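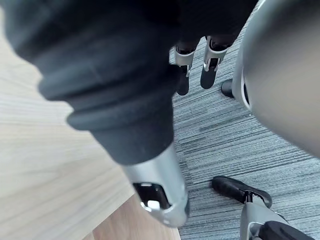 I put up the Herner pre-lit garland set the first week of December, and my porch finally looks like somebody lives here! You get more than 50 feet of greenery in 9 sections, and the tips are full enough that I skipped the extra ribbon.

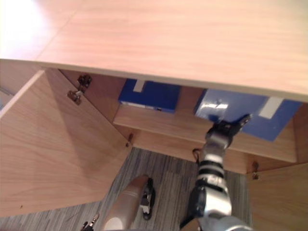

The lights are a warm white – no blue tint, thank goodness – and the timer kicks on at dusk. My old Vorklow set shed needles all over the steps, and this one hardly drops any. The plugs are stiff, though, and it took me 15 minutes to get the last two together.

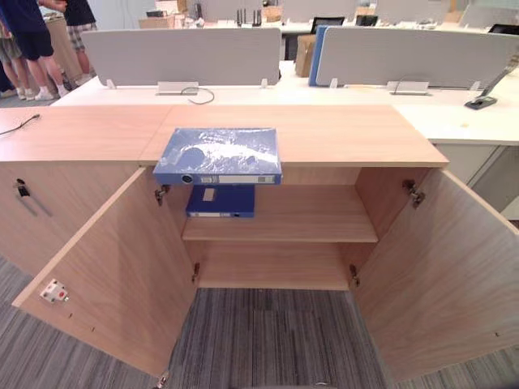
Would I buy it again?

Yes, on sale.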